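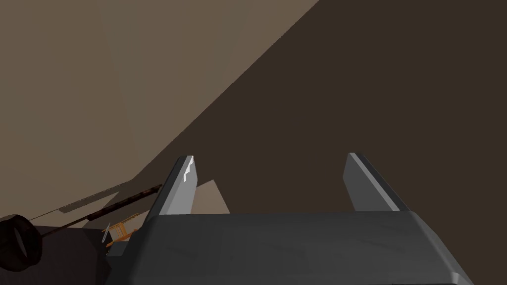
What do you need to run this?
A desktop computer with a graphics card that has at least 8 GB of memory, and Python 3.10 or later. The arm itself is only needed for the replay script.

Dolis wrist-view set, simulated part
Last changed: August 2025
Kept by: Ayana Habte

Background

Dolis is a two-finger arm being built on a bench in the Ornell shared workshop. The base and shoulder are finished. The wrist was rebuilt in June after the first bracket cracked, and the new one sits 41 mm further forward, so any episode made with the old bracket has been removed.

Contents

There are 265 episodes, all rendered. Each one has:

- wrist view, saved as numbered PNG files
- joint angles, in radians
- gripper opening, from 0 (shut) to 1 (fully open)
- a one-line task note in plain text

Another 39 episodes are in the folder called held_back. Please don't train on them, they are for checking results.

Rendering

The wrist camera looks out over the gripper body, with the fingers in view. Furniture and walls are flat colours with very little texture. I tried adding wood grain and scuffs - it doubled the render time and I dropped it. Small props are placed at random and can end up partly behind a finger or outside the view.

Getting started

Unpack the archive, then run setup.py from the top folder. To look through a single episode, run view.py with its number. The replay script talks to the motor board on port 555. Change this in config.txt if something else is using it.

Known problems

- Gripper opening lags the pictures by one step in the older files.
- Finger edges can show jagged white highlights.
- Task notes were typed by hand and the spelling varies.
- The Zenley motor settings are for the 12 V supply only.

To do

Match the finger shape to the printed parts. Söderlund fingers are slightly longer than the model and I haven't measured the second pair yet.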